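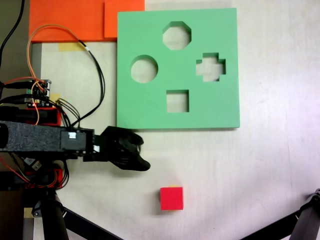
Narmont campaign: is the alchemist faction supposed to be this hard to kill?

Posted Monday, October 8, 2018 by dustbowl_dice

My regular opponent and I started the Narmont campaign book in March and we've reached scenario 6, where my Selurard Rangers have to cross the board and grab the alchemist before the end of the last turn. We have played it 3 times. I have been wiped out 3 times, once before my second unit had left the deployment zone.

The problem is the bodyguard rule. Every time I wound the alchemist, my opponent moves the wound to any husk within range, and then the husk gets back up on a decent roll. He says it gets back up even if it died from a moved wound. I say that makes the man immortal and the scenario a very slow way to put my own models back in the case. The book says "a husk removed as a casualty may attempt to rise," and we have both read that sentence out loud to each other in increasingly formal voices.

We're playing 400 points a side. Is he right? And if he is, what am I meant to bring?

saltflat_sal

He's wrong, but he's wrong in the way the book invited him to be. The first printing left out half a line. The errata sheet on the Unuvton site says a husk that takes a moved wound is "spent" and doesn't roll to rise. Print it, slide it across the table and try not to enjoy yourself.
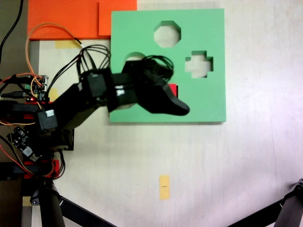 As for the list, leave the cavalry at home. I know they're the nicest sculpts in the range and you probably spent a month on the horses. They can't charge through the ruins and they'll stand at the edge looking handsome until something eats them. Take 2 units of scouts, put them wide, and make the husks choose which way to shamble. Your captain goes up the middle behind the wagon. He'll likely die, but he's there to be shot at.

Also check your terrain. The map wants the ruins in the center third, and most people (me included, for longer than I'd like) set them up right in front of the alchemist, where they're basically a free fort.

grumblethorpe

Bring more guns.

tran_table_regular

I'd second the errata, but be warned that it also changes the Rangers' volley. You can't reroll misses after moving any more, so you may win the argument and lose the same evening. We had this at the Tran club league and ended up agreeing to use the whole sheet or none of it.

If you both hate the result, swap sides for a game. I ran the alchemist once after months of complaining about him and spent the whole time worrying about a wagon. The husks are slow, they block each other in doorways, and the rise roll fails far more often when it's your own dice.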